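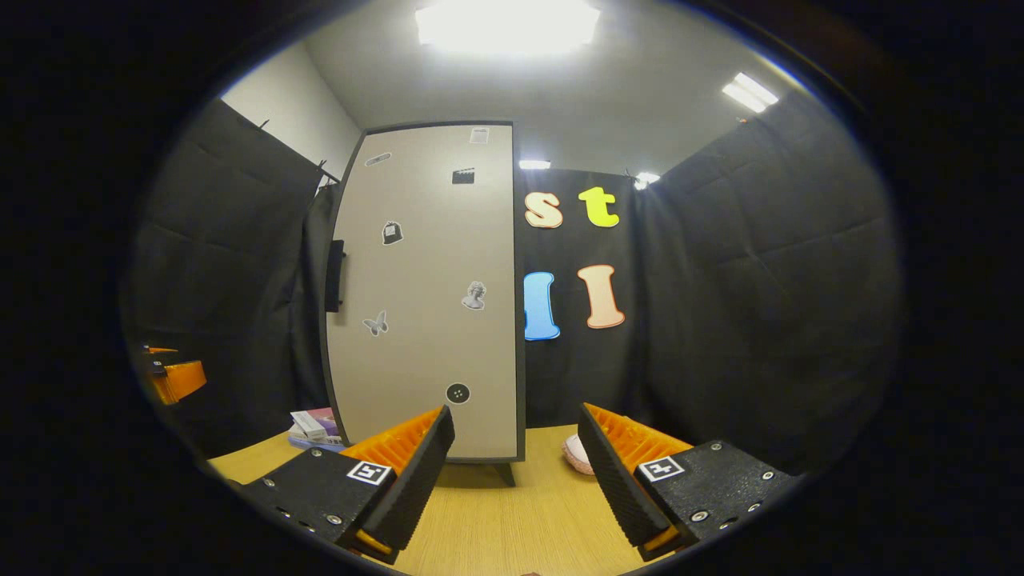 falleo_bench
Replied Friday, 9:14 PM

I would recommend that the finger pads be settled before any further work is done on the linkage. Ribbed pads tend to shift under side load, and any play at the pad will appear in the recordings as error at the wrist.

Lirkon
Original poster

Thank you for the recommendation. The pads are seated in a printed channel, and I have not measured any shift so far. My concern remains the marker on each finger. At full opening the tracking software loses one of them in 4 trials out of 47, and the opening width is then recorded as zero.

hwang_shop

Please state the exposure setting. Members of the Rellness workshop had the same fault on their shared build, and a fixed exposure of 2 milliseconds corrected it. Automatic exposure should not be used where there are ceiling lights in view.

falleo_bench

I must disagree with the previous reply. A fixed exposure that short will darken everything in front of a black backdrop. The markers should be reprinted on matte stock with a wider white border. Exposure may be reviewed afterward.

hwang_shop

The Rellness build also works against black cloth, and no such difficulty was reported. Reprinting is reasonable, but it does not address glare.

Lirkon
Original poster

Both suggestions are noted. I will reprint first, as the paper is already at the bench, and run the same 47 trials again with no other change. If the fault persists I will fix the exposure and repeat.

orrin_feed

May I ask whether the screws on the finger housings are threaded directly into the print? Mine stripped after 500 cycles and I was obliged to fit brass inserts.

Lirkon
Original poster

They are threaded directly. I will order inserts with the next parts request.

falleo_bench

Kindly post the loss count for each finger separately when the trials are complete.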